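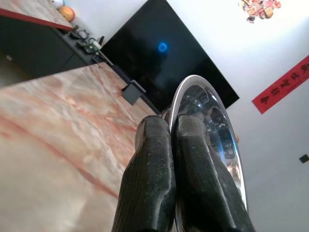
Seren Ellis

Sunday, January 17, 2010

Interns should be paid. There, said it. I've been going back and forth on this since November and I'm done going back and forth.

I did mine at the victim services office in Stulbridge. 600 hours, zero dollars, and I paid the college for the credits on top of it. Loved the work. Would do it again. Couldn't afford to do it again, though, and that's my whole point.

People say you get paid in experience. Fine. My landlord in Trorholm does not take experience. I worked nights at the Prulix warehouse the entire time, got to court at 8:30 with maybe four hours of sleep, and then sat with a woman who was about to testify against her brother. She deserved somebody awake. I was sort of awake.

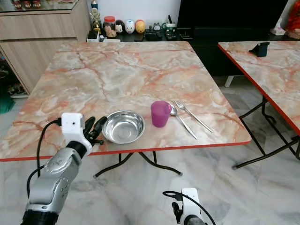
Seren Ellis

And look who ends up doing these placements. Kids whose parents cover rent. Nothing against them, two of them are good freinds. But the people walking into that office mostly didn't grow up like that, and they can tell. They're polite about it.

My supervisor, Trevor, says the county hasn't got the money. Maybe. The county found $3588 for new lobby signs last fall. A stipend of $1000 a semester would of kept me off the night shift at least through finals. Not a salary. Gas and groceries.

The other argument is that paying interns means fewer spots. Probably true! I'd take fewer. Half the spots I saw were filing anyway, 40 hours of labels and a signature at the end. Cut those first.

Anyway the department is redoing its placement agreement this spring and students can send comments. Send one. Mine's already in, it's longer than this and ruder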